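# About Nemis Skate & Hockey

We started out as a sharpening bench in the back half of a bicycle shop, with one grinding wheel, a stool, and a coffee can for the money. The bike shop closed and we took over the whole room. Then the room got too small, and we moved across the parking lot to the building we're in now, next door to the Noletti rink. If you've ever come in through the rink's east doors and smelled popcorn and rubber flooring at the same time, you've walked right past us.

The name confuses people, so let's get it out of the way. Nemis was the name of the bike shop. The sign was already up and already paid for, and a new sign costs more than you'd think. We've been asked if it's Greek, if it's a misspelling of Nemesis, and if it's somebody's last name. We never did find out what the first owners meant by it, and by now it feels like ours.

## What we do

Mostly, we look after hockey players and their gear. That covers skate sharpening and profiling, blade and holder replacement, boot punching and stretching, glove palms, goalie pad straps, helmet hardware, and the fitting of new skates for anybody from a four-year-old in snow pants to a goalie who has played in the same late-night league for longer than our staff has been driving. We also run clinics, we outfit teams, and we operate a small adult league of our own, which you can read about farther down.

Sharpening is still the heart of the place. Last season we did 700 pairs in the month before tryouts alone, and we'd like to thank everybody who waited in that line and was so nice about it. We keep a card for each skater with the hollow you like, any profile work we've done, and notes such as "left heel slips" or "wants them dull, really dull." The cards are paper. We tried putting them on a computer once and went back to the box after a couple of weeks, though we do keep a backup now, after the pipe burst over the workbench.

If you don't know what hollow you want, please don't feel silly about asking. Plenty of people have skated for years on whatever came off the machine. Tell us how much you weigh, how you like to stop, and whether you feel stuck or slippery in your turns, and we'll start you somewhere sensible. Skate on it for a couple of weeks. If you hate it, come back and we'll change it for nothing.

## Fittings

A skate fitting with us takes close to an hour, and we know that sounds like a lot. We measure both feet standing and sitting, look at your old pair if you've brought them, and have you wear the new ones around the carpet before and after baking. Bring the socks you play in. Bring your orthotics if you have them. Parents, we'll be straight with you about growing room – a little is fine, and a lot means your kid will be skating on the sides of their ankles until spring and telling you they don't like hockey anymore.

We carry used skates too, and we're proud of that wall. Every pair gets cleaned, checked for loose rivets, and sharpened before it goes up. Trade-ins are welcome all year, but May is the best month to bring them by, when closets are getting emptied out and we have time to go over each pair properly. We give store credit for anything we think we can sell, and if we can't sell it but somebody could still learn on it, we'll ask whether you'd like it to go into the loaner bin.

The loaner bin deserves its own paragraph. It began as an actual bin, and it's now most of a storage unit. Any kid in one of the learn-to-play programs can borrow a full set of gear for the season, helmet to skates, with no deposit and no forms beyond a name and a phone number. We had 33 kids in loaner gear this past winter. Some of the gear comes back smelling pretty bad, and we have a machine for that.

## Team orders and the sewing table

A good share of our work these days happens on the soft goods side. We do jerseys, socks, pant shells, name bars, numbers, captain's patches, and the warmups and coaches' clothes that go along with them. It grew out of a single favor. The Nogueira Otters, a youth club from the other side of the river, had a box of jerseys show up with the numbers crooked and a tournament coming that weekend. We had a home sewing machine and a seam ripper, and we stayed up very late. 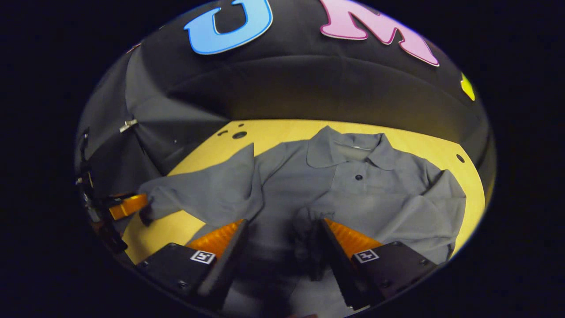
That job went well enough that the Otters came back the next fall, and they told the Ridge team, and the Ridge team told everybody. We bought a proper machine, then a heat press, and then a second, heavier machine that can get through a glove cuff or a pad strap without complaining. These days we handle orders for clubs in three counties, and we've stitched somewhere past 2000 name bars, including one very long hyphenated one that had to go around the armpits.

For a team order we like to have six weeks. We can do it in four if the blanks are in stock and your roster is settled, and it's the roster that usually isn't settled. Please send us names in one list, typed, spelled the way the families spell them, with the number and size on the same line. We send back a proof. Please have somebody other than the person who wrote the list look over the proof. We fix our own mistakes free, and we'll fix yours for the cost of the material.

Repairs are by the piece and can be dropped off at the counter any time we're open. Wash it first if you possibly can.

## The Ana League

Ana was the name of the old ice resurfacer at the rink, painted on the side in blue letters by a driver before our time. When she was finally retired, a bunch of us who skated late at night thought something ought to be named after her, and we happened to be starting a league.

The Ana League is for adults who learned late, came back late, or would like to play at a pace where you can still talk on the bench afterward. There are no slap shots. Checking isn't allowed, and neither is yelling at the officials, who are mostly high school kids earning gas money. Games start at 9:15 p.m. and run two long halves with a running clock. We sort the teams ourselves before each season and shuffle them halfway through if one side is winning everything. You can sign up alone, and most people do.

New players skate in a practice group for the first few weeks. It's a coach, a bucket of pucks, and a lot of falling down. We'd rather you learn to stop there than in a game, and so would the end boards. Goalies play free, as they do in every adult league on earth, and if you've ever been even a little curious about playing goal, please, please come talk to us.

## Our clinics

We rent ice early in the mornings through the summer and run small-group clinics in edgework, shooting, and goaltending. Groups stay small enough that every skater gets corrected a few times in a session, and the coaches all came up through programs around here. We group by skill and not strictly by age, so a tall twelve-year-old beginner may be working next to some shorter ten-year-olds, and it has always gone fine.

Full helmet and cage for everybody under eighteen, no exceptions, even for the kids who only came to shoot. If cost is in the way, tell us at the counter or by phone. There's a fund, it comes from the sale of used sticks and from the chili supper, and it's there to be spent. Last year's supper brought in $700, and every bit of it went to ice time.

## A few things we believe

We think a beginner should be able to walk into a hockey shop and not feel dumb. We think a cheaper skate that fits beats a fancy one that doesn't, and we'll sell you the cheaper one and wave you out the door. We think kids should play other sports in the summer. We don't sell sticks to parents on the promise of goals.

We're also not the fastest shop around. On a busy afternoon your skates may take a while, and we'd sooner you leave them overnight than have us hurry the last pass and hand you an uneven edge. If you have a game in an hour and a real problem, say so when you come in. People in line here are good about letting somebody go ahead.

## Coming to see us

We're in the low brick building on the east side of the rink lot, and the door with the bell on it is the right one. From September through March we open at noon and stay open until the last youth practice is off the ice. In the off-season we keep shorter hours and post them on the door and on the phone message. The sewing side closes earlier than the sharpening side, so if you're picking up jerseys, try to get here before supper.

There's coffee, it's free, and the dog that sleeps by the skate wall is friendly but will not move, so you'll have to step over.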